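Setting the Closed Position on a Two-Finger Gripper

Applies to the Sellesine arm build, wrist camera fitted, soft finger covers on. 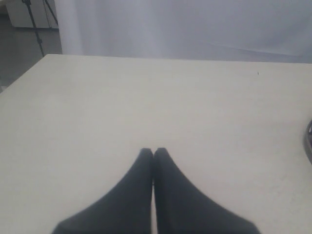

Before you start

Clear the area under the wrist and park the arm over bare table. Leave the fingers empty. A part between them, even a thin one, will give a false zero.

You need the Stusura servo tool on the laptop, a 2 mm hex key and a strip of printer paper.

Step 1. Set the limits low

Open the servo tool and set the torque limit to 50. The default is 400 and will compress the covers enough to shift the reading. Leave the speed alone.

Step 2. Close by hand

Turn torque off. Push both fingers inward until the tips touch and the inner faces meet along a thin vertical seam. A small gap lower down, toward the base, is acceptable. A gap at the tips is not.

If one tip sits higher than the other, loosen the two screws at the base of that finger, level it and retighten.

Step 3. Store the zero

Turn torque on and read the position. Write it to the "closed" field. On our unit the raw value is 37; yours will differ with the horn spline you picked. Anything over 500 means the horn is on the wrong tooth. Remove it and refit before going further.

Step 4. Check with paper

Open the gripper, hold the paper between the tips and send the close command. The strip should drag when pulled but not tear. If it slides out freely, lower the closed value by two counts and repeat.

Step 5. Check in the camera view

Both fingertips should show in the lower part of the picture with the gripper closed. If the seam sits a little to one side of center, leave it. Kane Ormsby's version of the mount has slotted holes for correcting this, but the fixed mount holds its position better.

Save the profile to the controller as well as the laptop. The tool does not do both by default.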